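Altesard workshop gallery
Cell 7: the handover fault

Most of our gallery pages cover finished work. With this one we wanted to keep a record of a fault that stopped the two-arm cell for most of May and has changed how we run handovers.

The job is simple enough on paper. One arm picks up a household item or toy, a person or the second arm takes it, and the item goes back on the table. On a Sunday afternoon session the left gripper closed while Wissam Zein still had hold of the item. It pinched the side of his thumb. He had a bruise and nothing worse, but the gripper should have been locked open at that point, and it wasn't.

What we found

The controller logs a code each time a gripper is told to close. Code 2269 means the close command was sent again after a timeout. We had seen it before and treated it as noise. Tsung-han Leung went back through the logs and found it 11 times in the same session, each time after the hold signal dropped out for a moment.

The cause was a worn connector on the signal cable. When the arm reached across the table the cable pulled tight, the hold signal was lost, and the controller took that as permission to carry on. The Grakora safety relay worked as it should, but it was wired to the emergency stop only and never saw the hold signal at all.

What we changed

The connector was replaced and the cable now has enough slack for the full reach. Losing the hold signal stops both arms, and they stay stopped until someone resets them by hand. Closing force is limited to 20 newtons whenever a person is working inside the marked area. The Galton test sheet has a new line for pulling the cable on purpose before each session.

The gallery

Hands at the table
A hand round the underside of a slotted wooden board, with the fingers of both grippers close by. Anyone holding an item like this has to be sure that neither gripper will move – the toy carrot can wait.
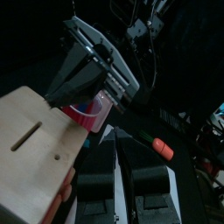
Still to do

The right arm has the same type of connector and will get a new one when the parts come from Þorgeirsson. Until then it runs at half speed. If you use the cell and see code 2269 come up, stop the session and tell Tsung-han or Wissam before you reset anything.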